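Abrimos taller de reparación de maletines rígidos, y os lo cuento yo misma

Nota de prensa. Rodberg, diciembre

¡Hola a todos! Soy Birgit Rieger y llevo la comunicación de Rodberg, que en una empresa de nuestro tamaño quiere decir que también abro cajas, contesto al teléfono y riego la planta de la entrada. Hoy me toca anunciar algo que me hace muchísima ilusión: ponemos en marcha Zulier, nuestro servicio de revisión y reparación de maletines y estuches de protección. De esos que llevan los fotógrafos, los técnicos de sonido, los afinadores, los topógrafos y mi cuñado, que guarda en uno las cañas de pescar plegables.

La idea viene de lejos. Cada vez que alguien nos escribía porque se le había roto un cierre, le teníamos que decir que no había recambio y que lo sentíamos mucho. ¡Un maletín estupendo a la basura por una piececita! A mí me daba una rabia tremenda (y a mis compañeros también, que me oían quejarme en la comida). El año pasado recibimos 684 consultas de este tipo, y en un momento dado Frans Van Hecke, nuestro responsable de taller, las imprimió todas y me las dejó encima del teclado. Mensaje recibido.

Así que nos pusimos a montar las mesas. Las cubrimos con papel grande de color beis, hojas solapadas unas con otras, y cuando se ensucian se cambian y a seguir. Las cajas de cartón de los envíos andan siempre por allí cerca, lo confieso, y los bloques de espuma también. Frans tiene sus propias teorías sobre el orden y yo he dejado de discutirlas.

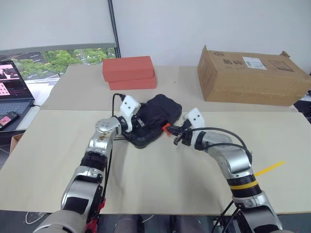

La mesa de Zulier, con sus hojas de papel beis, una pieza negra de contornos acanalados en el centro y los bloques de espuma al fondo.

Os explico cómo va el servicio, que es lo que más me preguntáis. Nos mandáis el maletín vacío (vacío de verdad, por favor, que ya nos ha llegado alguno con un bocadillo dentro). Lo apuntamos, lo limpiamos y miramos cuatro cosas: los cierres, las bisagras, las juntas y los pies. Luego os enviamos un presupuesto por correo y decidís con calma. Si decís que no, os lo devolvemos tal cual y solo pagáis el transporte.

Lo de los pies parece una tontería, pero un maletín que cojea acaba en el suelo, y un maletín que acaba en el suelo vuelve a nuestro taller. Yo antes ni los miraba. Ahora voy por los aeropuertos fijándome en los pies del equipaje ajeno, y mi familia está un poco harta.

Y ahora, mi parte favorita: ¡los cierres! Con los estudios de diseño Ulix y Yalçınkaya hemos preparado un catálogo de cierres de recambio para modelos que ya no se fabrican. Elegimos el naranja después de una reunión larguísima en la que Frans defendía el gris y yo no pensaba ceder. Sobre un maletín oscuro se ve desde la otra punta del almacén, y encontrar el tuyo entre veinte iguales deja de ser un drama. Para los clientes más discretos también los hacemos en negro, que conste, y Frans está muy contento de que lo diga.

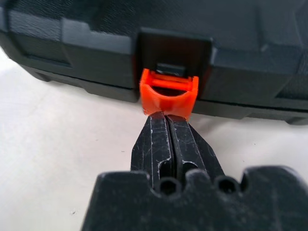
Precios, plazos y cómo apuntarse

La revisión cuesta 4 euros por maletín y se descuenta de la reparación si seguís adelante. Para arrancar hemos reservado 100 plazas, que iremos dando por orden de llegada, y en el almacén tenemos ya 3.000 cierres de recambio esperando dueño. Las empresas con muchos maletines pueden pedir recogida conjunta; escribidnos antes y lo organizamos juntos.

«Prefiero arreglar uno viejo que vender uno nuevo, y eso en la oficina no siempre ha gustado», me dijo Frans Van Hecke cuando le pedí una frase para esta nota. Le pedí otra más comercial y se volvió al taller.

Las inscripciones se abren en diciembre, a las nueve de la mañana, en nuestra página web. Si sois prensa y queréis visitar el taller, fotografiar los cierres o hablar con Frans (por la tarde está más hablador, os aviso), preguntad por mí en la centralita de Rodberg. Hay café, y prometo apartar alguna caja para que podáis pasar.

Contacto de prensa: Birgit Rieger, comunicación, Rodberg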